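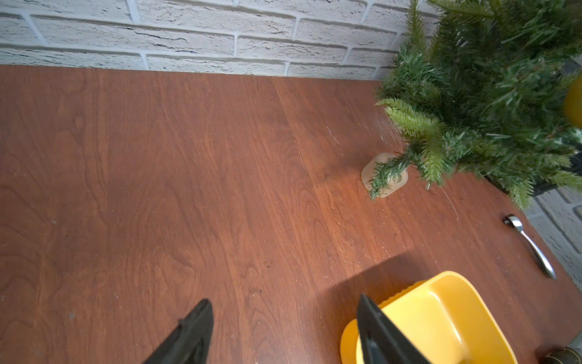
# Nesumby Issues Safety Notice and Firmware Correction for Kinyua Two-Finger Gripper

**GRIVTON, 23 Nov 2019** – Nesumby today issued a safety notice for the Kinyua two-finger electric gripper. Under a specific sequence of events, a gripper running firmware 2.3 can restart after a protective stop without its configured force limit. The fingers may then close at the full rated force of the drive. No injuries have been reported to the company.

The notice applies to 858 grippers. All of them left the Grivton plant with firmware 2.3 installed. Grippers with firmware 2.2 or earlier are not affected unless they were later updated to 2.3 in the field.

Customers with an affected gripper should stop using it in any application where a person can reach the fingers while the arm is powered. Firmware 2.4, which corrects the fault, is available now from Nesumby support at no charge.

## Description of the fault

The Kinyua stores two force values. The first is the rated force of the drive, held in permanent memory. The second is the working limit, set by the user for the job and held in temporary memory. In normal operation, the working limit applies to every close command.

When the arm controller calls a protective stop, power to the finger drive is removed and the gripper processor stays on. On reset, the processor should read the working limit back before it accepts a new command. In firmware 2.3 the two steps can occur in the wrong order. If a close command arrives within 600 milliseconds of the reset, the gripper carries it out using the rated force. The working limit is restored afterward and applies to the next command.

The fault therefore affects one close command only, and leaves no entry in the gripper log. The status page shows the correct working limit both before and after the event. An operator who checks the settings will find nothing wrong.

A manual restart from the teach pendant does not normally produce a command this quickly. The fault is most likely in cells where the program resumes by itself after a stop, or where commands are queued by an outside computer. Customers using the Zarnorard control package should note that its queue feature is turned on by default and sends the next command as soon as the reset is confirmed.

## How the fault was found

The fault was first seen in October at the Nesumby applications lab in Grivton, during tabletop handling trials with household items. The wrist camera view used in these trials covers both fingertips and the table surface between and beyond them. The item set includes a metal spoon and a yellow plastic container, and the table carries other goods, including an artificial Christmas tree, so that the vision software has to work against a cluttered background.

During one run the arm made contact with the table and entered a protective stop. The Zarnorard queue resumed the program after reset. The gripper then closed on a thin-walled plastic test part and cracked it. The working limit for the run had been set well below the force needed to do this.

The lab first treated the event as a wrong setting and repeated the run without result. A second part was damaged four days later under the same conditions. Engineers then fitted a load cell between the fingers and ran a scripted series of stops and resets with the delay varied in small steps. The excess force appeared whenever the delay fell inside the window described above. It did not appear at longer delays.

Nesumby stopped shipment of grippers with firmware 2.3 on the day the load cell results were confirmed.

## Cause

The order of the startup steps was changed in firmware 2.3 to shorten recovery time after a stop. The change was reviewed and tested using a cold start, in which the gripper and arm are powered up together. Under a cold start the arm takes several seconds to become ready, and no command can reach the gripper inside the window. The release test did not include a warm reset with a command already waiting.

This was a gap in the Nesumby release procedure. The warm reset case has been added to the test plan for all gripper products. The arm controller performed as specified in every recorded event, and no change to the controller is needed.

## Correction

Firmware 2.4 makes the following changes:

- The gripper refuses all motion commands until the working limit has been read back and checked.
- If the read fails, the gripper uses the lowest available force and reports a fault.
- Each protective stop and reset is written to the log, along with the force limit applied to the next command.

Recovery after a stop is slower than in firmware 2.3 and matches the timing of firmware 2.2. Programs that depend on the shorter recovery time may report a timeout on the first command after a reset. The timeout value can be raised in the arm program.

Firmware 2.4 was run through 4,000 warm resets before release, with a command waiting in each case. The load cell recorded no force above the working limit. A further 3,000 resets were run with the Zarnorard queue turned on, with the same result.

## Action required

1. Check the firmware version on the status page of the gripper. The version printed on the shipping label may be out of date.
2. If the version is 2.3, turn off automatic resume in the arm program and turn off the Zarnorard queue, if used.
3. Keep people clear of the fingers while the arm is powered.
4. Install firmware 2.4 using the standard update tool. Do not interrupt power during the update.
5. Enter the working limit again after the update. The stored value is cleared.
6. Measure the closing force at the fingertips and compare it with the value in the risk assessment for the cell.

Turning off automatic resume reduces the chance of the fault but does not remove it. It should not be treated as a permanent measure.

Fingers and finger pads that may have closed at full force should be inspected for bending, cracks and loose screws. Nesumby will replace any damaged standard fingers on grippers covered by the notice. Custom fingers supplied by other companies are not included, but the mounting plate is.

Sites that cannot update in place may return the gripper to Grivton. Returned units will be updated, force tested and shipped back with a test record. Shipping in both directions is paid by Nesumby.

## Availability

The safety notice, the update file and the force measurement procedure can be requested from Nesumby support or from the distributor that supplied the gripper. Registered owners of affected units are being contacted directly. Distributors have been asked to pass the notice on to customers who bought a gripper through resale or as part of a complete cell.

Shipments of the Kinyua gripper have resumed with firmware 2.4 installed.

**Media and customer contact:** Nesumby Product Safety Office, Grivton. Please have the gripper serial number ready when reporting an event.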